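How I compare two grippers on a play kitchen

I've been swapping grippers on the same arm since March, and people keep asking how I decide which one stays on. So this is my routine, nothing fancy! You need a toy kitchen, a pot, a few blocks and a free afternoon. Mine has a pot on the cooktop and a sink right next to it, so the arm never has to reach far.
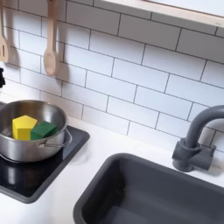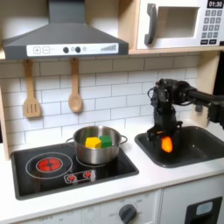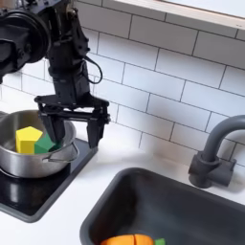

Do I need to recalibrate the arm every time I change the gripper?

You need to redo the tool offset, but the arm itself can stay as it is. Measure from the wrist flange to the fingertips, type in the new length and save it under a new name (I overwrote my Folero settings once and lost a whole evening).

OK, on to the steps.

1. Bolt on the first gripper and run the cable with plenty of slack. Turn the wrist all the way both ways by hand before you power up.

2. Set the closing force to 50 percent. The Drutano squeezes harder than the Gernik at the same setting, so write down what you used.

3. Pick a block out of the pot and drop it in the sink. Do that 70 times, and put the block back at a different angle each go.

4. Mark every miss and what kind it was. I use 2 columns, "slipped" and "hit the rim", and the second one fills up fast if your fingers are wide.

5. Swap grippers, fix the offset, same thing again. Don't touch the speed!

My friend Lenuța Dobre runs hers with the camera view only, no peeking at the pot, and I've started doing that too. It's slower but you learn a lot more about where your camera ought to go.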